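Carpet Tile Questions, Answered

Hello and welcome! My name is Gillespie Gourlay, and I look after customer questions at Omton, where we sell and fit carpet tiles for offices, studios, workshops and the occasional very lucky spare bedroom. The same questions come up again and again, so I've gathered them on one page. If yours is missing, write to me and I'll do my best to add it.

Which tile do people ask about the most?

The Humel, by a long way. It's our gray streaked tile, with fine lines in light gray, mid-gray and charcoal, and it has been on our shelves longer than I have been at my desk. People like it because it goes with nearly any furniture, and because a streaky floor is kind to crumbs, lint and whatever comes in on shoes in April.

Why do the stripes change direction in some rooms?

It depends on how the tiles are laid. Every tile has an arrow on the back. If all the arrows point the same way, the lines run on from one tile to the next and the floor reads almost like one big carpet. If you give every other tile a quarter turn, you get a soft checkerboard, and the seams become part of the pattern. Neither one is the "right" way, and I have talked customers into both. If you can't decide, lay out nine tiles dry, three by three, and live with them overnight before you open any adhesive.

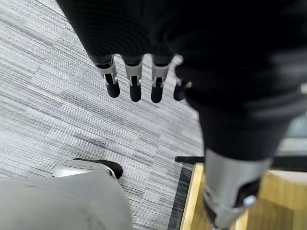

Gray streaked carpet tiles laid in alternating directions, with the tone shifting a little from tile to tile.

Will I be able to see the seams?

A little, yes, and I would rather you heard it from me now than found out later. On a streaked tile the seams show mostly as small breaks where the lines change direction or get closer together. From standing height, most people stop noticing them within a week or so. Up close, on your hands and knees, you'll find every one of them. If a seam bothers you because there is a gap you can catch a fingernail in, the tiles need to be pushed up tighter, and that is best done before the furniture goes back.

There's a darker patch on my floor. Is it a stain?

It could be, or it could be shading. Carpet fibers lean, and where they lean a different way they catch the light differently. Brush the patch with your hand in one direction and then the other. If it changes, it's shading, and a good vacuuming will usually even it out. If it stays put, blot it with a white cloth and lukewarm water, working from the outside in, and please don't scrub! Scrubbing fuzzes the fibers and you'll be looking at that spot for years.

How many tiles should I order?

Measure the length and width of the room, work out the area, and then add a bit extra for cuts around door frames and pipes. Our own front showroom took 117 tiles, and we kept a small stack back for repairs, which I am very glad of every time somebody brings in a coffee. Do try to order everything at once. Dye lots vary slightly, and a tile bought two years later may be a shade off from its neighbors.

Can I swap out just one tile?

Of course – it's the best thing about them. Slide a flat blade under one corner, lift, and drop the new one in with the arrow pointing the same way as the old. A brand-new tile can look a touch brighter at first. One trick is to take a tile from under a cabinet, put that one in the middle of the room, and hide the new one under the cabinet.
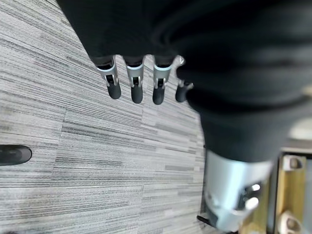 Fine streaks up close, with faint seams where the pattern shifts.

Do I have to use glue?

For most rooms, our Zetix tacky adhesive is plenty. You roll it on, wait 30 minutes until it feels like the back of a sticky note, and set the tiles down. They hold against sliding but still lift when you want them to. In a small room with heavy furniture, some customers get by with corner tabs alone. For busy hallways I would go with full coverage every time.

How does it do with rolling chairs and equipment?

Quite well, as the pile is low and dense. Wide casters are gentler than narrow ones. If something heavy is going to stand in one place for months, shift it a few inches now and then so the fibers get a rest.

What about cleaning?

Vacuum often, slowly, and in two directions. For a deeper clean once or twice a year we sell Seixas low-moisture powder, which you brush in, leave for 60 minutes and vacuum up again. I don't recommend soaking the tiles or using a steam machine on them, however tempting it may be.

Can I get a sample?

Yes, please do! Samples are free, and we'll send you two of each so you can try them turned both ways. Look at them in the morning and again with the lamps on.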